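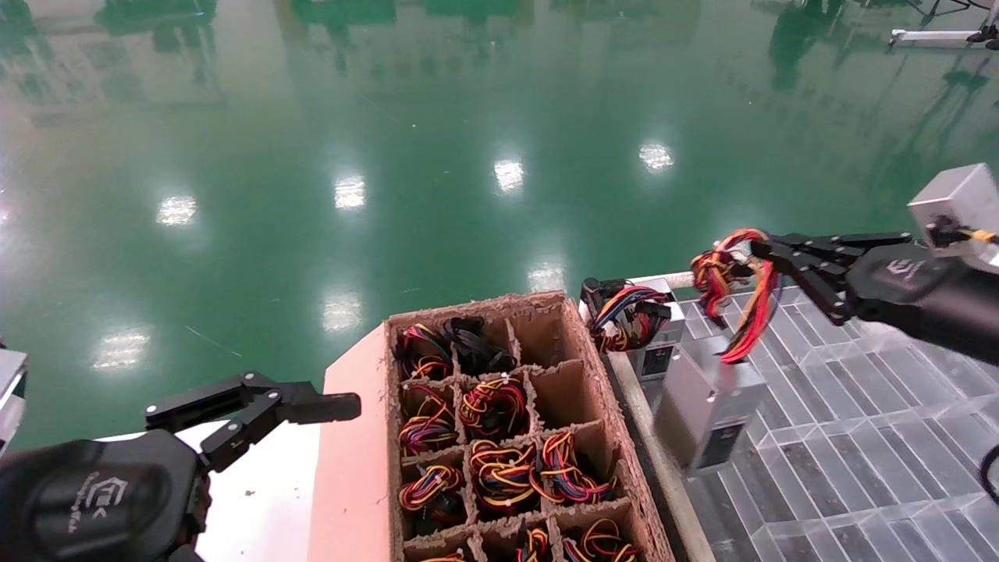 Notebook – Wednesday, March

Flyer job for Dastescombe, second day on it. Good day!

Picked up where I left off with the fold test. The first proofs on the heavy uncoated stock cracked along the spine fold, right through the dark brown panel on the front, and it looked awful. Turned the grain so it runs with the fold and scored before folding instead of after. Huge difference. The brown holds all the way across now and the panel lies flat without me leaning on it. Keeping both versions in the drawer so everyone can feel the difference with a thumbnail.

The brown itself took longer. The client's own file calls for a color close to their porter label, and on screen it's lovely, but on uncoated paper it goes to mud. Pulled some of the black out and pushed the red up a little, then ran 5 proofs side by side under the daylight lamp. Number four is the one. It still reads as dark beer, and the small cream type on top stays sharp down to the address line. Number five was prettier but the type started to fill in.

Quantities, so I stop looking them up: 3,000 of the flyer, 1,000 of the beer mat, and 1,000 of the tap list card. Mats are going on the thick pulp board from Lacerda. I love that board. It takes ink like a blotter, so flat shapes only, no photos, no fine lines. The hop drawing had to be redrawn with fatter strokes, and I think it's better than the original now – more like an old woodcut.

Prodero sent the revised copy at 2:40. They've cut the history paragraph in half (thank you!) and moved the tasting room hours to the back. That frees up the whole inside left panel, so I dropped the big fermenter photo in there and let it bleed off three sides. Needs eighth-inch bleed, and the supplied crop is short at the bottom. Asked for the full file.

Kirov flyer from last fall is still on the shelf, and I checked our type sizes against it. Theirs is a point bigger in the body text and much easier to read in bar light. Bumped ours up to match. Lost one line on the back, fixed by tightening the map.

Still open:
– full-size fermenter photo
– does the tap list card get the aqueous coat? It'll get beer on it, so I say yes, but write-on space needs to stay bare
– new blade for the cutter before we trim anything that matters, last stack had a furry edge
– ask Lacerda about lead time on the board, about a week last time

Plates tomorrow if the photo comes in by noon.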